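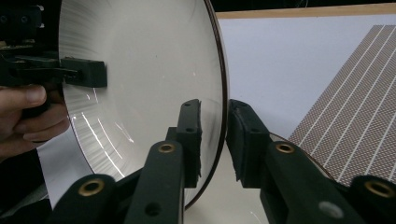

How do you get a first grader to eat enough at school lunch when they only have a short time to do it?
Pack less than you think, make all of it stuff she can open by herself, and practice at home with a timer a few times. My daughter went from bringing back a full lunchbox to bringing back crusts once I stopped sending things with foil lids.

Posted by mamabird218
Okay I'm answering my own question up there since I asked it in the old thread and got so many messages! It took us most of September to figure it out. She was coming off the bus STARVING and I mean crying-over-a-shoelace starving, and then I'd open the lunchbox and there would be the whole sandwich with one bite out of it. Turned out she was spending half of lunch trying to get her yogurt open and was too shy to raise her hand for the lunch lady. So now it's half a sandwich, cut up fruit, some cheese, and a cookie. Done. What's everybody else packing?

Posted by rokilberg_dad
We did the timer thing too and my son thought it was a race. He ate so fast he got hiccups and then told his teacher I make him do "eating drills." So maybe go easy on that one, haha.

What worked for us was letting him buy lunch two days a week. He picks the days off the menu on the fridge. The hot lunch line eats up some of the time but he actually finishes it because his friends are eating the same thing.

Posted by QuiltsAndCoffee
I'm going to be the grump here. I don't love the hot lunch idea for the little ones. At Gastthorpe the first graders go in last, and by the time mine got her tray and found a seat she had maybe five bites before they were lining up again. We went back to packing after the first week and I haven't looked back.

Also I would not send a cookie. She'll eat the cookie first and then she's "full." Ask me how I know.

Posted by mamabird218
Ha, she does eat the cookie first! But then she eats the rest, so I'm letting it go. I figure it all lands in the same belly.

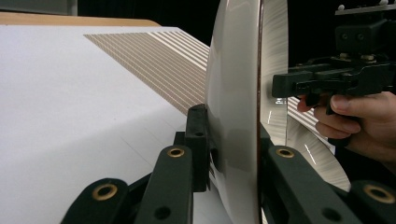
White plate with the dark rim

Posted by QuiltsAndCoffee
Your kid, your call! I just know mine would trade the sandwich away for a second cookie without blinking.

Posted by threeundersix
Jumping in because we're on our third kid and every single one has been different. My oldest would eat a brick if I put it in a thermos. My middle one lived on plain noodles for all of kindergarten (butter on the side, never ON the noodles, heaven help us). The little one isn't in school yet but she already has Opinions.

Things that helped us:
Writing the name on every lid, not only on the box.
A big snack the second they get home, before anybody asks about their day.
Real breakfast. We do eggs on Monday because that's the morning everyone is draggy.

I have to say I disagree with the practice lunches, though. They're six. They have so much to get used to in first grade already, with the longer day and the homework folder, and I didn't want lunch to be one more thing to be good at.

Posted by mamabird218
That's fair, and I did go back and forth on it. In her case she was the one who asked. She wanted to know how long lunch was "in real life" so we sat down at the kitchen table with her lunchbox and I set the timer on the stove, and she talked the whole way through about a boy named Theo who can whistle through his nose. When it beeped she looked at her sandwich and said "oh." I think that did more than any of my nagging!
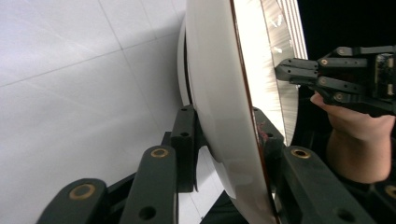
The other thing I changed was supper. We used to eat pretty late, once my husband got in, and I moved it up so she isn't living on crackers from the bus until bedtime. He was a little sad about it at first. Now he has a bowl of something while she has her bath and then he does the story, and she gets to bed earlier, so she's hungrier at breakfast, and around it goes. I really didn't expect supper to be what fixed lunch.

Posted by Szabolcs Bognár
New here, my twins started first grade at Praltgate this fall. Can I ask what you do about the trading? One of mine comes home having eaten two puddings and nothing I packed. His sister tells on him every day, so I have very good information.

Posted by rokilberg_dad
Welcome! Our school says no trading at all because of allergies, so I'd check if yours has a rule. If they do, let the teacher be the bad guy.

Posted by QuiltsAndCoffee
Seconding that. Email the teacher, keep it short. Ours had no idea it was going on at her table and she moved two kids the next day.

Posted by threeundersix
Also ask him what the pudding kid is getting in return. When I asked mine it was the grapes, and the grapes were the only thing I'd packed that the other kid liked too. I sent double grapes and that was that.

Posted by Szabolcs Bognár
It was his ham sandwich. Both days. I'm a little offended for the sandwich but I'll write to the teacher tonight. Thank you all!

Posted by mamabird218
Let us know what she says! And if anybody has a container for cut up apples that a six year old can open without help, please post it, mine cracked this morning and I'm down to baggies.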